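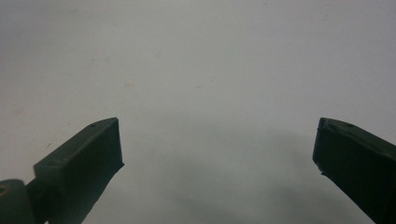

The jaw opening estimate in Datgate now comes from the fingertip holes and no longer from the outline of the fingers. I said I would write up how it went, so this is the long version. The outline method failed for a dull reason. Our finger prints are dark green, and their inner faces go nearly black when the light comes from overhead. Add the soft gray shadow that the gripper body throws on a pale tabletop between the fingers and you have a dark edge, then a gradient, then another dark edge. The contour fit would take a bite out of the shadow on the right side and report a jaw narrower than it was. The small round screw hole on top of each finger, a short way back from the tip, doesn't have that trouble. It sits on the top face, where there is a bit of sheen around it, and the shadow on the table never touches it.

Khadija Abdel Hamid wrote:

> Before anybody rewrites the opening estimate I would like to see
> a comparison on frames with nothing in the jaws. In my copy of
> Rangel the width is wrong by a few millimeters in a good share of
> the approach frames, and it is always wrong in the same direction
> (too small). On grasp frames it looks fine, which makes me think
> that the object is helping the fit in some way.
>
> Two things I am not sure about:
>
> 1. Do we have a reference width for those clips at all? I thought
> the encoder log was only kept for the later sessions.
>
> 2. If you go to the screw holes, what happens when a finger has
> been replaced? Sebastião told me the spare set was printed with
> the holes in a slightly different place. If the offset is baked
> in we will be chasing this again in the spring.
>
> Also, please don't drop the old numbers from the repository. Two
> of my plots still depend on them.
>
> Khadija

I'll take the questions in order and then get to the numbers.

On the reference width: you remember correctly, the encoder log exists only from October on. I used those sessions and nothing older. That left 108 clips in which the jaws are open and empty for at least part of the time. I sampled 3012 frames from them, spaced out so that no two come from the same half second. Every width in the comparison is checked against the encoder value at the nearest time stamp.

On replaced fingers: the hole position is now a setting for each finger, left and right separately. It is read from the session file. If the session file doesn't have it, the script stops with an error. Gilmar Arruda wanted a warning and a default value, and I said no. A default value is how we got a whole week of bad widths the last time. Sebastião, if you still have the drawing for the spare set, please send me the offset. I measured one pair with calipers and would like to check it against what you intended.

The old numbers stay. They are in the same folder with "contour" in the file name. Your plots should run without changes.

How it works, for those who weren't on the earlier thread:

The search is limited to two regions, one for each finger, because the camera is fixed to the gripper and the fingers can only be in certain places. Inside each region we look for small dark round spots, score them by contrast with what is around them, and keep the best few. Then we try all left and right pairs and throw out the ones that the linkage can't produce. The two fingers move together, so if you know where one hole is you know within a narrow band where the other has to be. That last check does most of the work. Without it the detector is not good enough to use.

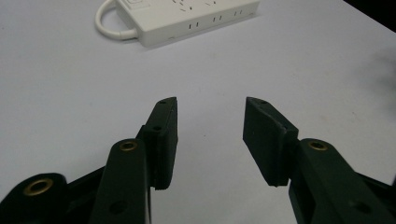
Last modified: 1 January 2025

The trouble with looking for small dark spots is that tables have small dark things on them. A power strip has a row of outlet slots, and when it lies past the fingertips the slots can drift into the search region as the gripper moves in. They are long and narrow, so the roundness test gets rid of most of them when they are seen from above. It does worse on slots seen at a slant or partly out of view. The linkage check catches those, as a rule, because a slot on a power strip does not move in step with the opposite finger.

The fingers themselves are the other source of wrong candidates. There is more than one hole on each side: the one near the tip, another lower down near where the pad meets the arm, and the recessed ones farther down the arms. When more of the gripper is in view you also get the brass rings at the pivots, with their dark centers. My first version picked those over the tip holes quite often, since a dark center with a bright ring around it is close to the ideal target for a contrast score. I could have masked them out by hand for each camera mount. What I did was cap the contrast on the bright side, so that a brass ring no longer scores higher than plain green plastic. Then I added the pivot rings to the linkage model as known points. When they are found they help, and when they are out of view nothing changes.

Now the results.

Of the 3012 frames, the contour method was off by more than two millimeters in 639. In all but a handful of those it gave a width that was too small, as Khadija said. I went through a good part of them by eye and the pattern is the same: pale table, overhead light, shadow between the fingers. On dark mats the contour method is fine and sometimes a little better than the holes.

With the hole method the worst error I found anywhere was four millimeters, and it was in a clip where the left tip hole was covered by a bit of tape. Most frames are well under a millimeter. I have not made a nice table of it because I want to redo the fit once I have the right offset for the spare fingers. Please don't quote these numbers outside the list until then. 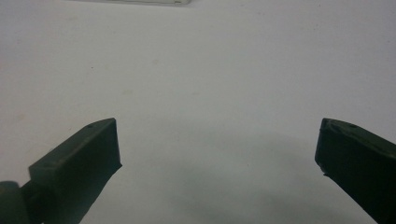 I also ran the estimate with the linkage check turned off, since somebody was going to ask. The result is poor. Plain tables are mostly all right, but small specks and stains get picked up when they happen to be near a finger, and the width then jumps for a frame or two and comes back. A median filter hides it. I would still leave the check on, as a filter that hides jumps will also hide a real quick closing of the jaws, and the quick closings are what Trirnmont needs the widths for in the first place.

What it does not solve:

Worn tips. We measure from the hole to the face of the finger using the drawing. If a face has lost material, or has a chip in it, the true gap at that spot is larger than what we report. I don't see a way to get at that from the holes. For the pushing tasks it doesn't matter. For thin objects it might, and I would check the fingers with calipers before each session and write down the result.

Blur. When the gripper is moved fast the hole smears into a short line and fails the roundness test. The script then returns no width for that frame. I left it that way on purpose. Whoever uses the data can fill the gap however they like, and the Duton loader already accepts missing values.

Objects that stick up past the fingers and cover a hole. We fall back to one hole and the linkage model. It works, but the error about doubles, and the frame gets a flag in the output ("single"). Khadija, you may want to leave these out of the grasp plots to begin with.

Your guess about the object helping the contour fit seems right to me. With something between the jaws there is no long stretch of shaded tabletop for the edge to slide into, and the fit locks on to the contact line. I didn't test this separately. If Nilton Ccori has time, it would be a good small job: take the grasp frames, sort them by the brightness of the object, and see whether the contour error goes up for dark ones.

The code is on the branch "tip-holes". It needs the new session file format, so run the converter first. Running it over all of Rangel took me one night on the old desktop. I'd like to merge it after two people other than me have run it on their own clips. Gilmar has said he will be one of them.

Please reply to the list and not only to me, as I lose track otherwise.

Nandi Visser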